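Where do you keep the kitchen towel and the cutting board if the counter is all you've got?
Kitchen & Home > Small spaces
Asked by Lizelle Xaba, Asville

Hi all! We moved into our place in Rustcombe in February and I love the kitchen, but there are no hooks, no oven rail and exactly 2 drawers. So the dish towel just lives on the marble, in a heap, usually right up against the cutting board. It's a cream one with a thick gray braided-looking edge (pretty, but bulky) and I swear it never folds the same way twice. It's also getting little gray specks on it and I can't tell if that's from the counter or from cooking. 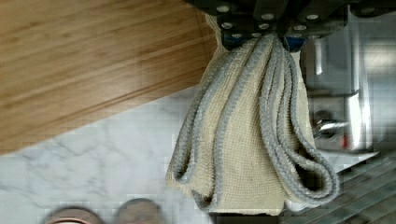 The towel, with the big board behind it.

Do I fold it, roll it, hang it off something? And does the board stay out or get put away? My mother-in-law stands hers up behind the faucet and I can't stand the look of it.

Posted by Thulani Mokoena

Fold it in thirds the long way, then once across. With a chunky edge like that you want the trim on the outside of the fold or you get a lump in the middle. Specks – soak it overnight in warm water with a scoop of oxygen bleach (check the label first) and then wash as normal. Buy a second towel too, so one can be in the laundry.

Posted by Mitra Kiani

I'd leave the board out! It's the part of the counter you use most, and a board with a juice groove is a pain to slide in and out of a drawer anyway. What helped in my kitchen was pushing all the small stuff against the backsplash in a single row – canisters, the tub with the lid, the pot or kettle – and letting the board have the middle to itself.
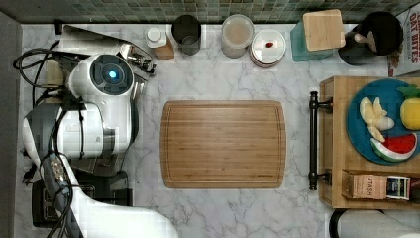 Posted by Ikhsan Sutanto

Stick-on hook inside the cabinet door under the sink. Mine came from the hardware store in Kukcombe and it's held up fine, though you need to wipe the door with rubbing alcohol before you stick it on. Don't put a wet towel on it the first day.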